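Chapter 3
Planning for Irregular Expenses

In the last chapter you built a monthly budget from expenses that arrive on schedule: rent, phone, groceries, bus fare. Most people find that part manageable. The trouble usually starts with expenses that don't come every month. A car needs tires. A school fee is due in December. A winter coat wears through at the elbows. These costs are often treated as emergencies, but most of them can be seen coming if you look at a full year at once.

An irregular expense is any cost you can reasonably expect within the year that does not fall in every month. It is different from an emergency, such as a sudden job loss, which is covered in a later chapter. The difference matters when you decide which account the money should come from.

What you will learn

After working through this chapter you should be able to:

List the irregular expenses of a household for one year.
Tell an irregular expense from an emergency.
Turn a yearly total into a monthly set-aside.
Estimate the working life of things you already own.

Key terms: irregular expense, set-aside, replacement cost, cost per use, sinking fund.

3.1 The household in Curnomden

Throughout the chapter we will follow a household in the town of Curnomden. Two adults and one teenager live in a rented apartment. Their monthly budget balances on paper, yet they have carried a credit card balance into every spring. When they went back through a year of bank statements, they found 21 payments that appeared nowhere in the budget. None of them was very large. Added together they came to almost $2000.

The payments fell into a few groups: car upkeep, school costs, gifts, dental visits, and clothing. Clothing surprised them most. It made up $300 of the total, spread over so many small purchases that no single one had seemed worth writing down.

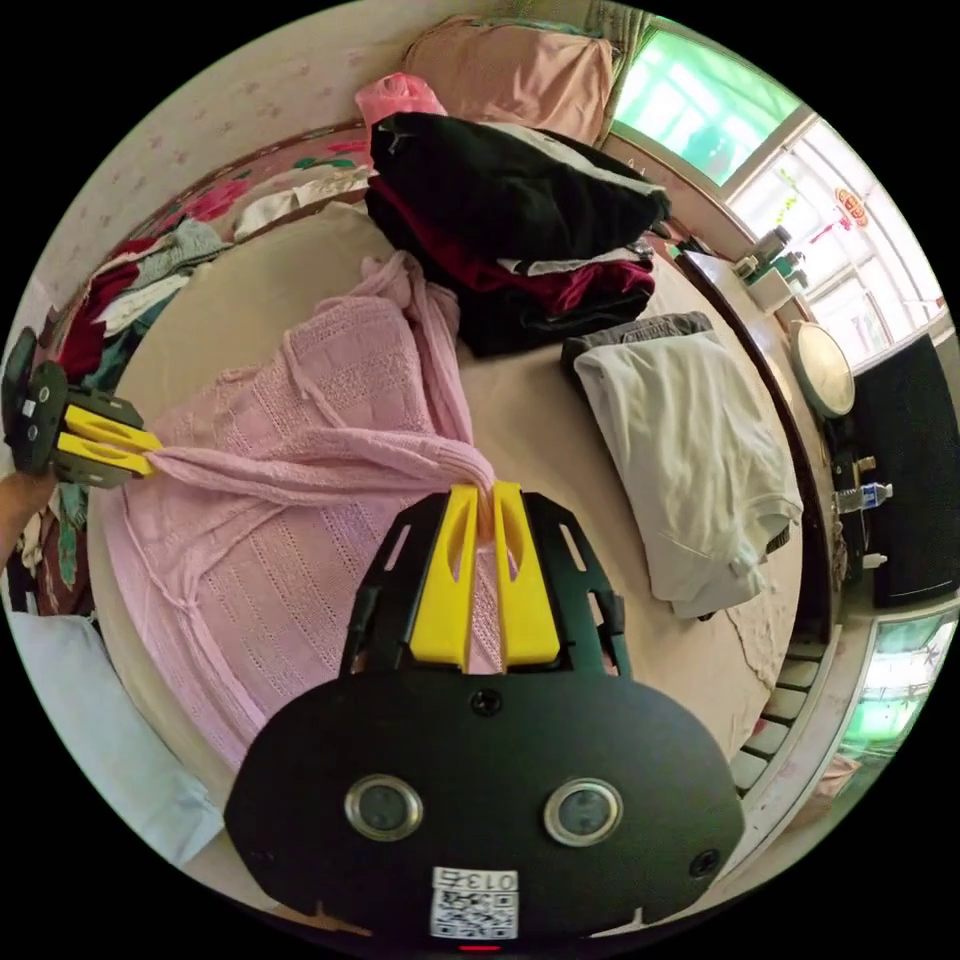 Clothing is hard to plan for because it doesn't wear out on a fixed date. A pair of work shoes may last two winters or fail in one. The way a fabric is made gives you part of the answer. A pink sweater in an open-weave knit, with ribbed panels and a tie cord, has more places to snag and stretch than a plain cotton shirt, and twisting or pulling a sleeve puts strain on the yarn. When you estimate the life of an item like that, choose the shorter of the two guesses you have in mind. If it lasts longer, the money stays in the fund.

The same approach works for bedding, towels, and small appliances. Write down what you own, what it would cost to replace, and the year you expect to replace it. Leave out anything you would not buy again. The Danine worksheet at the back of this book has a column for each, and a fourth column for notes such as "repair first" or "buy used."

Do the count in one sitting if you can. Lay things out where you can see them and check seams, cuffs, and edges as you go. A Saturday morning is usually enough for a small apartment.
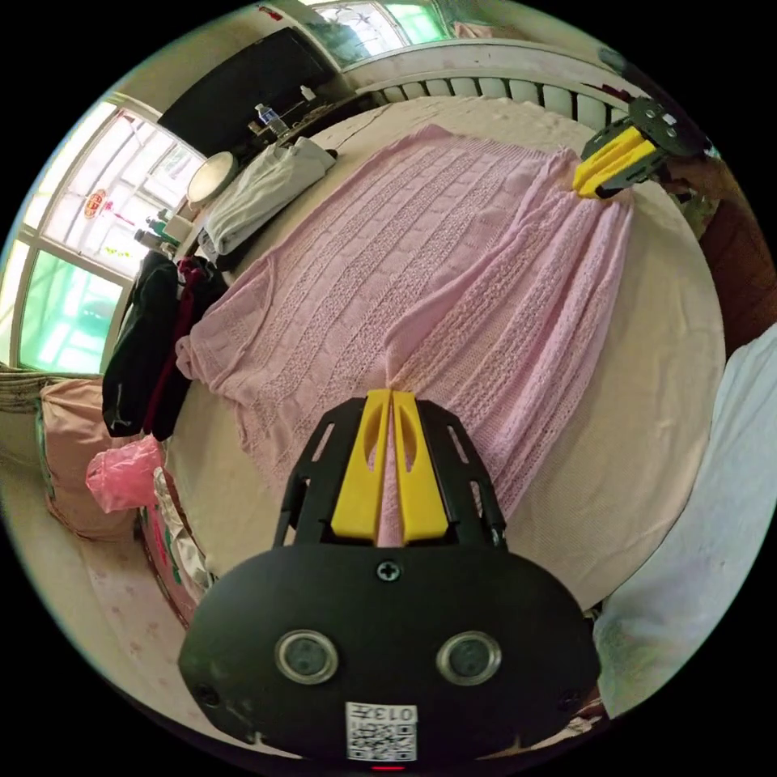
3.2 From a yearly total to a monthly amount

Once the list is complete, add up the costs for the year and divide by twelve. The result is your monthly set-aside. It goes into the budget as a fixed line, next to rent, and is moved to a separate account on payday. An account used this way is called a sinking fund.

Two problems come up in the first year. The first is timing: a large bill may arrive before the fund has had time to grow. You can start with a larger deposit, or move the purchase to a later month. The second is borrowing from the fund for everyday spending. Keeping it at a different bank — or at least out of sight in your banking app — helps with this.
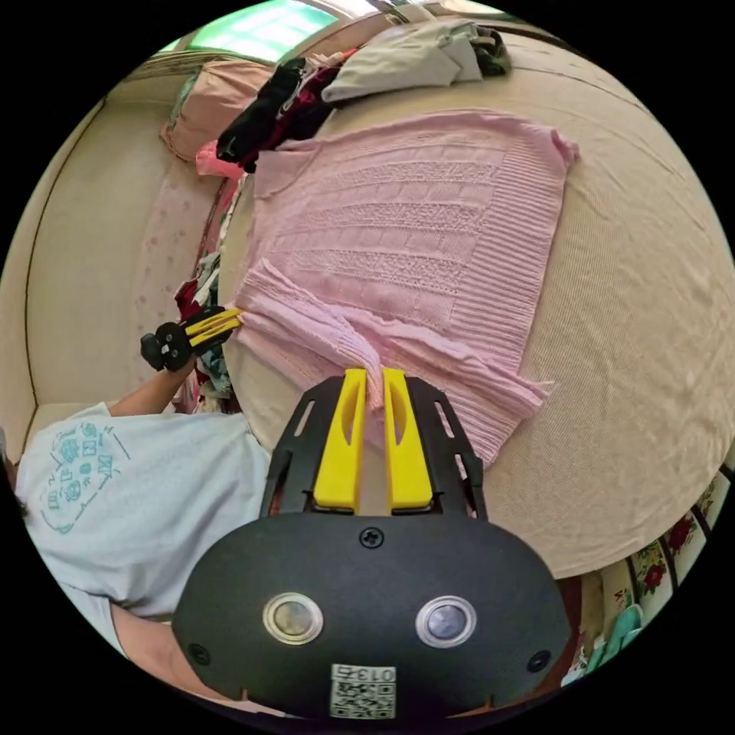
Cost per use is a second tool for deciding what belongs on the list. Divide the price of an item by the number of times you expect to use it. A pink knit sweater that spends the season spread on a bed or folded in a drawer costs more per wearing than a dearer one worn every week. The figure won't tell you what to like, but it shows which replacements deserve a line in the plan and which can wait.

Before you read on

Gather your bank statements for the past year and mark every payment that is missing from your monthly budget. Keep the marked statements nearby. You will need them for the first exercise in Section 3.3.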